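February, late evening

I came home from the town hall only at half past nine and my feet are still cold. I write this before I sleep, or tomorrow I will remember it more politely than it was.

The meeting was about the air monitor in Stusevton. For those who have forgotten (I mean myself, when I read this in some years): the council promised us that the measurements from the station near the Brennan works would be put on the website every month. The last ones there are from the autumn. I wrote in November and got an automatic answer. I wrote again after New Year and got the same automatic answer, with the same spelling mistake in it.

Tonight the deputy for environment said that the data "is being prepared". A man behind me asked what must be prepared in a number. People laughed, but the deputy did not. Then he told us that if we want the full records, we can make a formal request and pay a fee of 300 for the copying. I asked why there is copying when the records are in a computer. He wrote my question down. I saw that he wrote it down, so I hope for a written answer, but I do not hope very much.

What made me more angry was the other thing. Olesia Derkach had with her the minutes of the committee from December, and in them there are 3 letters from Brennan listed as received, and none of these letters is attached. The minutes from Tranholm, which has the same works on its other side, have all the letters attached. It is the same river and the same chimney. Why can they read and we cannot?

There were 530 signatures under our petition. The deputy thanked us for "the interest". I do not like this word when it is about what my children breathe.

I spoke for my two minutes and my English went bad in the middle, as always when I am nervous - I said "the transparence" and then I said it again. But I finished. The chairwoman promised a date for the answer before the end of the month. I have put it in my calendar with red colour.

Must telephone Betov in the morning about the form. Must also buy milk and something for supper, I had only bread today.
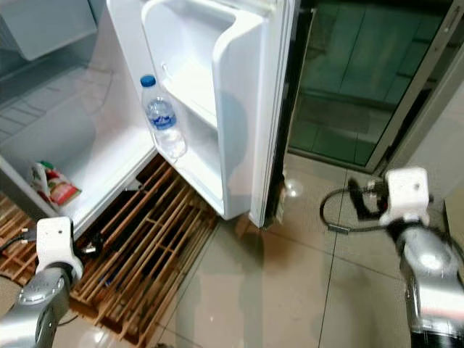 Olesia Derkach: I read the rules again after you left, and the fee is only for paper copies. Ask for the files by email and write in the request that you want the Brennan letters too, with their dates. They have to answer each point separately, so give every letter its own line.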